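Review: Praneo, a desktop treaty reader for people who work with agreements and their annexes

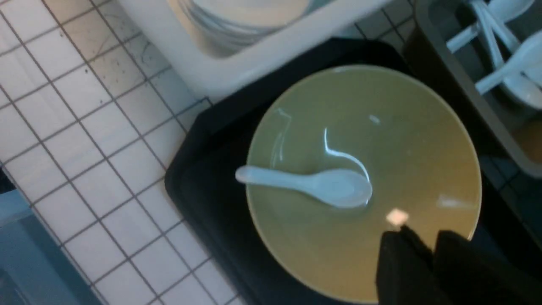
A glazed bowl and a white soup spoon on a black tray.

Praneo is a program for reading, comparing and annotating international agreements. It is published by Ivwood, a small software firm, and is sold by yearly license at $239 per seat. I have used it since November on border, transit and water-sharing agreements, mostly bilateral, with a smaller number of multilateral texts that carry long lists of reservations. The version reviewed is the desktop one. I did not test the browser edition, which lacks the comparison view.

What comes with it

The license includes a starter collection of 991 agreements, already split into preamble, articles, annexes, protocols and exchanged letters. Coverage is uneven. Transit and fisheries texts are well represented. Arms control is thin, and anything concluded by a state that later dissolved is hard to find unless you know which successor it was filed under. The search box does not look across successor states by default. The setting that changes this is under Parties, then Continuity, and it has to be switched on again for each new project.

You can add your own documents, up to 200 per project. The limit counts each language version separately, so a treaty done in four authentic languages uses four places. For a single negotiation history this is enough. For a region it is not, and splitting a project in two breaks the links between citations.

Import and structure

Import is handled by a component called Lò, which reads a scanned or plain text agreement and proposes a structure. On clean, typed texts from the second half of the last century it does well. Numbered articles are found reliably and so are lettered subparagraphs. Signature blocks are recognized and kept out of the word index, as they should be.

It does badly with agreed minutes, where numbered points often restart after a heading. Lò treats the second set as a continuation and renumbers them without a warning. I lost an afternoon to this before comparing the result with the scan. There is an option to lock the original numbering, and I would turn it on before importing anything.

Footnotes to reservations are attached to the correct party in most cases. Where two states made a joint declaration, only the first named is credited.

Comparison view

This is the main reason to buy the program. Two or three texts are placed side by side, aligned by article, and differences are marked by word, by clause or by defined term. The last of these is the useful one. If Article 1 of a draft defines "the frontier" and the signed text defines "the line," the program can treat the two as equivalent and show only the places where the substance changed. The equivalence list is yours to edit, and it can be exported as a plain table.

Alignment across languages works in nine languages. The quality of the match depends on both texts having the same article numbers. Where a provision moved during drafting, the alignment has to be set by hand, by dragging one heading onto another. The program remembers this for the pair but does not carry it over to a third version.

Entry into force

Praneo builds a timeline for each agreement from signature, ratification, deposit and entry into force. Provisional application is shown as a separate band. Denunciation and withdrawal are both available, though the program uses one color for the two and the exported chart drops the label. Conditions such as "thirty days after the deposit of the last instrument" are calculated if the deposit dates are present. If one is missing, the field is left blank, and I prefer this to an estimate.

Compared with Bitico

The usual alternative is Bitico. It costs less, opens faster and has a better full-text search, including proximity search, which Praneo does not offer. It treats each agreement as one block of text, however, so a comparison of two drafts comes out as a long run of marked words with no article headings. Bitico is also the better choice for shared work. Praneo permits one editor at a time, and comments from a second reader have to be merged from a file.

Citations

Footnotes export in several styles. Series volume and page numbers come through correctly for the starter collection. For imported texts you type them in yourself, in a form with fields in an odd order: page first, then volume, then series.

Faults noted

The undo history is cleared on save. Annex maps are stored but cannot be rotated. Printing the comparison view in landscape cuts the third column unless the margins are set to narrow. Support answered two of my three messages. The question about successor states is still open.

Who should consider it

Anyone comparing drafts of the same agreement on a regular basis will get the price back in saved time, provided the numbering lock is used. For looking up a clause now and then, Bitico or an ordinary library catalog will do. The trial runs with all functions except export.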